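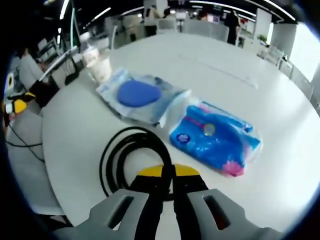 The big round table, cleaning day, part one.

I promised myself to finish this table before dinner. Every small thing from the apartment comes here to rest and then stays for one month.

First the black cable. I have many like this and I do not know which machine they belong to. Nathalie Girard says to keep it 90 days in a box and then give it away. I will try with this one.

The blue package goes to the shelf in the hallway. I like the pink flower on the corner, it makes me a little happy.

The blue sponge is still in its plastic bag. I bought 2 in February at Kowalchuk, the small store near the station, and the other one is already finished. Very good for the bathtub, less good for pans.

Please do not ask me about the cup with the white stuff. It goes to the kitchen now.

Does somebody know how to clean a white table? I tried baking soda and almost 32 minutes of rubbing. My arm is tired.

Part two tomorrow, the drawers.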